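Week 5, fabric care. If you missed Monday, get the burn test sheet from Florian Lüthi before you read this, and please bring your own swatches back next time (I'm down to my last envelope!).

## Start with the fiber, then look at the structure

I say this every term and I'll keep saying it: a fiber and a fabric are two different things. Cotton is a fiber. Satin is a weave. Rib is a knit structure. So when someone tells me "it's satin, how do I wash it?" I can't answer, and neither can you, until we know what it's made from. Polyester satin will put up with a lot. Silk satin will sulk if you look at it wrong.

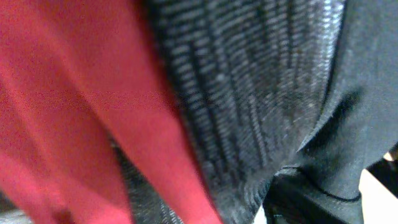

Knits are loops and wovens are crossed threads, and nearly everything about how a garment behaves in the wash comes back to that. Loops have room to move. They stretch sideways, they sag when they're heavy with water, and they'll take on whatever shape you dry them in. So a wool sweater goes flat on a towel, never on a hanger, unless you like those little shoulder bumps. Wovens hold their shape better, but they crease, and cotton and linen crease worst of all.

## What washing does

Four things are going on in any wash: water, heat, detergent and movement. Turn one down and you usually have to turn another up. Cold wash? Give it more time. Hand wash? You've lost most of the movement, so soak it a while first.

We tried this with the two sample detergents, Puron and Takora, on strips of the same stained muslin. My notes from the afternoon group:

- Puron, cold, short soak: tea faded, grease still there
- Puron, warm, long soak: tea gone, grease faint
- Takora, cold, short soak: not much of anything
- Takora, warm, long soak: much better, though one strip went into the wrong tub, so put a question mark next to it 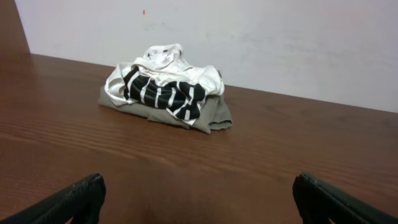
Sorting is where people get lazy (me too, on a weeknight). Color is the part everybody remembers, but weight matters just as much. Heavy jeans in with a thin blouse will beat that blouse up for the whole cycle. Zippers get closed, hooks get fastened, anything that snags goes in a mesh bag. New dark or red things get washed on their own the first couple of times. Want to check for bleeding? Dampen an inside seam, press a white cloth on it and see what comes off.

Elfriede Camenzind asked about spin speed. For delicates I stay at 400, and I'd take a dripping blouse over a wrinkled one any day. Her grandmother rolled hers in a towel and stood on it, and I have no objection to that at all.

## Drying and pressing

Heat sets stains, so check before anything goes in the dryer. Iron shiny fabrics on the wrong side, on low, with a cloth in between. Lift and press on knits, don't drag, or you'll stretch the loops out of line.
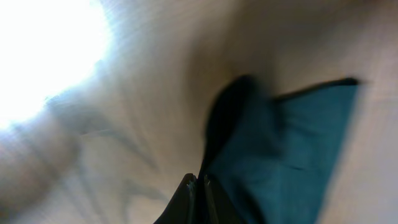
*Pale, streaky surface with strong glare at the upper left.*

For next week: read chapter 11 in Lehner, the part on finishes, and bring one care label you can't make sense of. Cut it out or copy it down, I don't mind which.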